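Clurkwood Sheet Music – Frequently Asked Questions

Last updated 2022-04-16

Hi, and thanks for stopping by! I'm Macario Cisneros and Clurkwood is my little mail-order business for used sheet music. I get a lot of the same emails, so I've tried to put the answers in one spot. If yours isn't here, write to me and I'll get back to you, usually in the evening.

What do you sell?

Used piano and keyboard music, mostly. Right now there are 426 titles on the list – lots of popular song folios, a good amount of hymn arrangements, method books at every level, and a small shelf of duets that I keep meaning to grow. I don't carry band or orchestra sets. I tried that one year and the missing second clarinet parts nearly did me in.

How do you grade condition?

I use plain words. "Clean" means no writing at all. "Marked" means pencil, usually fingerings or a teacher's circles. "Worn" means the cover is soft or taped but every page is there and you can read every note. If a book has pen in it I'll say so on the listing, and if it's a lot of pen I won't list it in the first place.

Can you erase the pencil marks before you send it?

Sorry, no. I used to offer that and it took forever, plus old paper gets fuzzy when you rub it. Some of the fingerings are pretty good, too! I have a marked-up copy of a waltz by Paredes where a previous owner worked out the left hand better than I ever could.

How long does shipping take?

I pack on Tuesdays and Fridays and it goes out the next morning. Allow up to 11 days for regular mail inside the US. Single books go in a stiff mailer, and bigger orders go in a box with cardboard on both sides of the stack so the corners don't get bent. 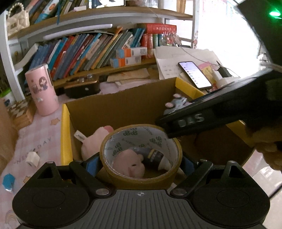 Tape and a box, ready for packing.

Can I combine orders?

Sure. Put "please hold" in the notes when you check out and I'll wait until you tell me you're done. Just don't leave me hanging for months, please – my hold shelf is short. Shipping gets worked out again at the end and I refund the difference.

Do you sell loose sheets as well as books?

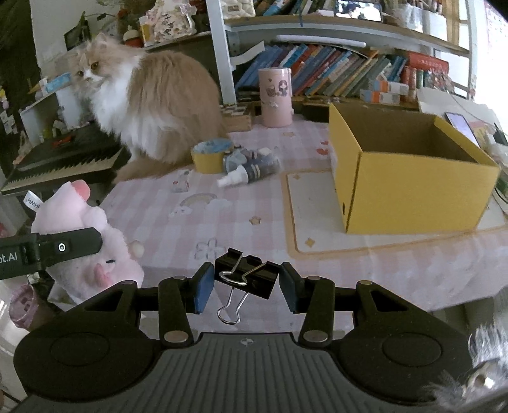

Loose sheets are sold in bundles by level, and a standard bundle comes to 36 pages. I don't staple them, because staples rust and they tear the corner when you pull one out. A plain black binder clip like this one, with the fold-back wire handles, does the job, and you can take it off and put it back as often as you like. Bundles are a grab bag within the level you pick, so I can't promise a particular song. If you get something you already own, pass it along to a friend.

What level should I order?

Play through the last piece you felt comfortable with and pick the level that book was. If it was a method book, the number on the cover will do fine. When people guess they nearly always guess too high, and then the music sits in the bench and they feel bad about it. I did the same thing with the Irnurska preludes. I bought the whole set, played half a page and went back to them three years later.

If you're choosing for a child, ask the teacher first. If there's no teacher, email me the name of the last book they finished and I'll suggest something.

Will piano music work on my electronic keyboard?

Mostly, yes. Easy and middle-level pieces sit well within the range of a shorter keyboard, and when a note runs off the end you can usually move it by an octave without hurting anything.

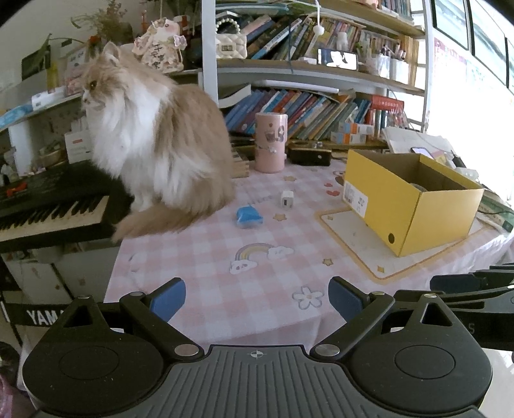
Where it gets trickier is the pedal. A lot of the romantic stuff leans on it pretty hard, so if you don't have a pedal, look for the listings I've tagged "no pedal needed." I also add a note when a piece goes very low or very high. Still not sure? Tell me how many keys you have and which title you're looking at, and I'll pull it off the shelf and check.

Do you buy music?

Yes, but please write before you send anything. I'm looking for complete books in decent shape, and I'm always happy to see Cudico albums, which sell as soon as I list them. I can't use photocopies, and I can't use anything that's been in a damp basement (the smell gets into the whole shelf).

What if I don't like what I got?

Send it back within the month and I'll refund the price of the book. You pay the return postage unless I made a mistake, in which case I do. Bundles can't be returned once you've taken them apart.

Are you ever closed?

I take the first half of September off. You can still place orders then, and they'll go out in the order they came in once I'm back.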